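## 3. Oiling a new board

I do this the evening a board comes home, and again every month or so after that. The oil I use is Hiltholm's plain mineral oil -- the Ifans stuff is fine too, it just smells a bit like oranges.

1. Wipe the board with a damp cloth and let it dry standing on its edge overnight.
2. Sand lightly with 235 paper, going with the grain. Four or five passes, no more!
3. Pour on a puddle the size of a quarter and spread it with an old T-shirt.

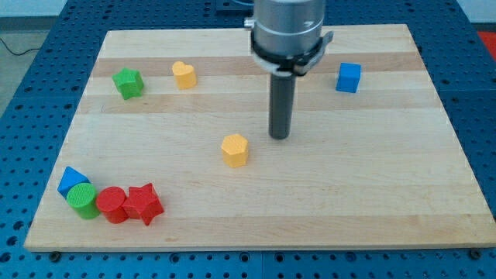 4. Do the back and the edges too (I skipped the edges on my first one and it cupped by July).
5. Wait 3 hours, then buff off whatever is still sitting on top.
6. Repeat until the wood stops drinking. My big one took seven coats.

**Note:** End grain soaks up a lot more, so keep the bottle handy.

**Caution:** Please don't use olive oil. It goes sticky and then it goes rancid -- and you'll be sanding it all back off. Oily rags from any drying oil, like tung or linseed, get laid flat outside to dry, never balled up in the trash.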